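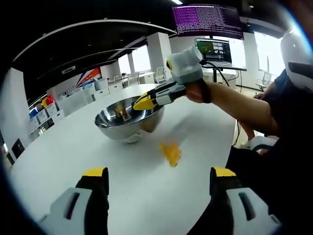 News > Toys & Collectibles > Press Releases

Plirnwood Opens Orders for Zandine, Its First Resin Figure by Ekua Antwi

Plirnwood, the small-run art toy label, will open orders in February for Zandine, a hand-cast resin figure designed by sculptor Ekua Antwi. The edition is limited to 313 pieces across four colorways. Orders open at 11 a.m. Eastern in the Plirnwood online shop.

Zandine stands 7 inches tall and comes in five parts: body, head, two arms and a removable lantern that fits in either hand. The head turns. The arms are held with magnets and can be swapped from side to side, so the figure can be posed with the lantern raised or lowered. A soft cloth hood is included and fits over the head without glue or pins.

The character is a night ferry keeper from a set of short comics Antwi has been drawing and printing herself for several years. In the comics Zandine never speaks, and most of the story is told through the lantern, which changes color depending on who is in the boat. The four colorways follow the four lanterns in the books: Tallow, River Green, Ember and Fog. Fog is the smallest run and is cast in a cloudy, partly clear resin.

"I made the first one out of epoxy clay at my kitchen counter and it was much too heavy in the head," said Antwi. "It fell on its face every time somebody closed a door. Plirnwood helped me hollow it out and move the weight down into the coat. The coat is longer than it is in the comics and I like it better now."

Antwi went through 17 test heads before settling on the final sculpt. Most of the changes were to the eyelids, which sit low and are cut deep enough to hold a paint wash. Each figure is painted by hand, with two coats of matte clear over the coat and face. The lantern is left glossy.

Casting is being done by Alhassan, a workshop that has handled Plirnwood's resin accessories since the label started. Until now those have been small pieces such as masks, tools and display bases. Zandine is the first full figure the two have produced together.

"We have put out vinyl for a long time and people kept asking if we would do resin," said Nana Kyei, founder of Plirnwood. "Resin is slower, and it costs more per piece. You also get edges you can't get in vinyl - the folds in the hood collar would have gone soft. Ekua's work needed those edges."

Price and Shipping

Tallow, River Green and Ember are priced at $145 each. Fog is $170. Orders are limited to one of each colorway per household. A deposit of half the price is taken when the order is placed, and the balance is charged when the figure is ready to ship. Figures will ship in the order they were reserved. Plirnwood expects the first boxes to leave in late spring, with Fog following in early summer.

Each figure comes in a printed two-piece box with a numbered card signed by Antwi. The number is also stamped on the underside of the left foot. Buyers can't request a specific number.

Blank Version for Customizers

A blank, unpainted Zandine in off-white resin will be offered later in the year. It will come without the cloth hood and is not part of the numbered edition. Plirnwood is asking customizers to sign up for the shop mailing list, which now has over 3000 members, as blank orders will be announced there first. The parts are sanded at the seams but will need to be washed and primed before painting.

Gallery Showing

The original clay sculpt, a selection of the test heads and pages from the comics will be on view at Ivel, the gallery and shop that has carried Antwi's printed work. One painted figure in each colorway will be in the case. A small number of figures from the edition have been set aside for sale at the counter and will not be sold online or held by phone. Antwi will be at Ivel on opening night to sign cards and books.

About Plirnwood

Plirnwood makes small-run vinyl and resin toys with independent artists. Press samples and high-resolution photos are available on request through the contact form in the Plirnwood shop.

Comments

mothbox says:
Fog or nothing for me. Does anyone know how many of the edition are Fog? It only says smallest run.

Terri L. says:
I have two of her comics and the ferry one is my favorite. Glad they kept the eyes sleepy.

resinrat says:
Magnets in the arms, thank you. Peg joints in resin always snap on me. Will the blank have the magnets already in or do we put them in ourselves?

mothbox says:
@resinrat I emailed the shop about the Fog count and will ask that too if they write back.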